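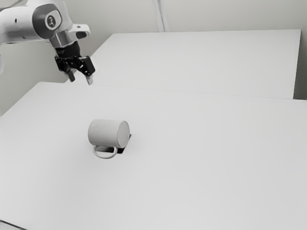 Mayuree Onsri

In February our purchasing group met to decide on the second half of the automation budget, and for most of two hours we spoke only about the arm. How much it can lift, how far it can reach, what color of cover the supplier offers. The question of the mug came at the end, when people were already closing their laptops.

I call it the question of the mug because of the simulation. Before we spend money on real equipment we build the work cell on the computer: an arm with a two-finger gripper, a pair of white tables, and something to pick up. When the mug stands upright, everybody is happy. Then my colleague Nantana Noiphan put it on its side, with the handle down against the tabletop, and asked which line of our budget pays for this. We had no such line.

My opinion is simple and I know that some of my colleagues do not share it. I think that a small company should plan its robot budget starting from the most annoying position of the most ordinary object, and go backward from there to the arm. We do it in the opposite order. We choose the arm first, since it is the big number and the pleasant part, and we hope that what is left will cover the rest.

What is the rest? In our case it was the fingers, the camera, the mounting plates, the second table, the safety inspection, the training of two people per shift, and the hours of the person who must teach the system what to do with a mug that has fallen over. The offer from Ginetti had the arm and the gripper on the first page, with a clear price. The fingers were on page four. A spare pair of finger pads costs $167, and this does not frighten anyone. But the integration work was written as "to be agreed", and I have learned to be afraid of these words in any language.

The second offer, from Lockwood, was higher in total and much less beautiful to read. It had a line of $2,616 for what they called "object trials": we send them our own things, and they try them in every position before we sign the order. My first reaction was that we should not pay a seller to find out if his product is good for us. Now I think it was the most honest line in both documents. It gave a price to something that the other offer also contained, only without a number.

Rattana Rattanakul, who keeps our accounts and has seen more equipment arrive than I have, does not agree with me. She says that if you collect every possible difficulty before buying, you never buy, and meanwhile the people on the packing line continue to do the boring work by hand. She reminds me about the label machine, which we studied for so long that the model was discontinued. I accept this. There is a kind of careful planning that is only fear with a spreadsheet.

Still, I do not ask for every difficulty. I ask for one or two, the common ones. Mugs fall over. Boxes arrive turned around. A gripper that comes from above with two fingers can have a good way to hold a mug that stands, and a much worse way to hold a mug that lies, and this depends on the width of the opening, the shape of the handle and the surface under it. These are cheap facts to learn in simulation. The same facts are expensive when the cell is bolted to the floor and the supplier's technician is charging by the day.

I also want to say something about simulation, because we in planning like it too much. On the computer the tables are clean and the light is soft everywhere. Our real packing room has a window on the west side, and at four in the afternoon the sun comes directly onto the work surface. There is tape, there is dust from the cartons, there is somebody's pen. I would never use a simulated result to promise a number of picks per hour, and I was not happy to see such a number on a slide. For me its use is more modest – it shows which questions to put in the offer request, while it still costs little to ask them.

So this is what I proposed to the group. Keep one third of the budget outside the arm from the first day, under its own name, so that it cannot be eaten by a longer reach or a nicer controller. Write the fallen mug into the request as a condition, and let each supplier answer it in writing. If the answer is "to be agreed", we treat it as a no until there is a price.

The group accepted the first point and postponed the other. Nantana has started a list of our objects and the ways they usually lie on the table, and I will attach it to the next request even if I am not asked to do it.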